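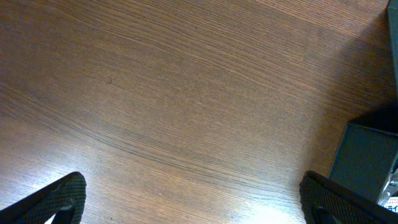
Benjie Enriquez on keeping a family table going

Benjie Enriquez puts the kettle on before he'll talk about wood, and then he talks about it for most of the afternoon. He has been mending tables in Plindbridge for 10 years, mostly for families who can't bear to part with one, and he still grumbles cheerfully about furniture polish.

"People love the spray stuff," he says. "It smells of lemons, so they think they're being kind. Then it builds up and up, and they bring it to me and ask why it's gone sticky!"

He learned from his aunt, Omana, who ran a small upholstery shop on Istunier Street and let him sand chair legs after school – badly, he admits, for the first 6 months or so. "She never told me off. She'd just hand me the same leg again."

His advice is mild enough. Wipe up spills, go easy on the water, and wax twice a year, once in spring and again in October. Always rub along the grain, even where it bends.

And the scratches? He pours more tea and thinks about that one. "Mrs Bañez had three children do their homework at hers, and you can read some of the sums. She asked me to leave them in, so I waxed straight over the top."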